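Chapitre 4 – Rangement en bac et densité de remplissage

4.1 Position du problème

On appelle problème de rangement (bin packing) la recherche d'une affectation de n objets de tailles connues à un nombre minimal de contenants de capacité C. En dimension un, chaque objet i est décrit par une seule grandeur w(i), avec 0 < w(i) ≤ C. Une affectation est admissible si la somme des tailles placées dans chaque contenant ne dépasse pas C.

La version décisionnelle (« peut-on ranger les n objets dans k contenants ? ») est NP-complète. La démonstration par réduction depuis le problème de partition a été donnée en séance et n'est pas reprise dans ce polycopié. On retiendra qu'elle reste valable pour k = 2.

4.2 Borne inférieure

La borne la plus simple, notée L1, s'obtient en divisant la somme des tailles par C et en arrondissant à l'entier supérieur. Elle est exacte lorsque les objets sont petits devant C, et médiocre lorsque beaucoup d'entre eux dépassent C/2. Dans ce second cas, deux objets de taille supérieure à C/2 ne peuvent partager un contenant ; leur nombre fournit alors une autre borne, qu'il faut comparer à L1.

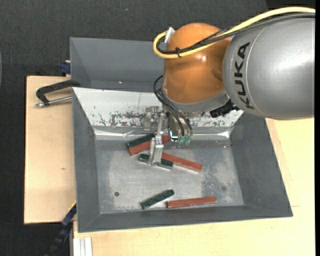
Girberg, mai – Les sections qui suivent correspondent à la version révisée du chapitre. La numérotation des exercices a changé par rapport au tirage précédent ; les renvois au recueil Beloreck ont été mis à jour.

4.3 Heuristiques en ligne

Dans le cadre en ligne, les objets se présentent un à un et chaque décision est définitive.

Next Fit : on ne garde qu'un contenant ouvert. Si l'objet courant n'y entre pas, on le ferme et on en ouvre un nouveau. Temps linéaire, rapport d'approximation égal à 2.

First Fit : on place l'objet dans le premier contenant ouvert qui peut le recevoir. Une structure d'arbre ramène le coût à O(n log n). Le rapport asymptotique vaut 17/10.

Best Fit : on choisit le contenant dont l'espace résiduel est le plus faible après placement. Le rapport asymptotique est le même que pour First Fit, mais les deux méthodes peuvent différer sensiblement sur une instance donnée.

4.4 Tri préalable

Lorsque toute la liste est disponible, on trie les objets par taille décroissante avant d'appliquer First Fit. La méthode obtenue (FFD) a un rapport asymptotique de 11/9. Le tri n'augmente pas l'ordre de complexité. Attention : FFD n'est pas monotone – retirer un objet de la liste peut, sur certaines instances, augmenter le nombre de contenants utilisés.

Exemple. Soit C = 74 et les tailles 40, 40, 34, 34, 20, 14. La somme vaut 182, donc L1 = 3. FFD donne {40, 34}, {40, 34}, {20, 14} : la borne est atteinte et la solution est optimale.

4.5 Passage à deux et trois dimensions

Le volume total ne suffit plus à caractériser la faisabilité. Il faut préciser :
– si les rotations sont permises, et selon quels axes ;
– si les coupes doivent être de type guillotine ;
– si la stabilité de l'empilement est exigée.

La borne volumique reste valide, mais elle peut être très éloignée de l'optimum. R. Granström propose dans ses notes de travail une discrétisation des positions par points d'angle ; on l'utilisera en travaux pratiques sur le jeu d'essai Nakavham, qui comporte 3 139 instances.

4.6 Exercices

Exercice 1. Montrer que, dans toute solution fournie par Next Fit, deux contenants consécutifs ont une charge cumulée strictement supérieure à C. En déduire le rapport 2.

Exercice 2. Construire une liste d'au plus 6 objets pour laquelle Next Fit utilise un contenant de plus que First Fit.

Exercice 3. Programmer FFD et Best Fit, puis comparer leurs résultats à la borne L1 sur les 40 premières instances de Nakavham. Présenter les écarts sous forme de tableau.

Compte rendu à déposer mardi avant le début du TP.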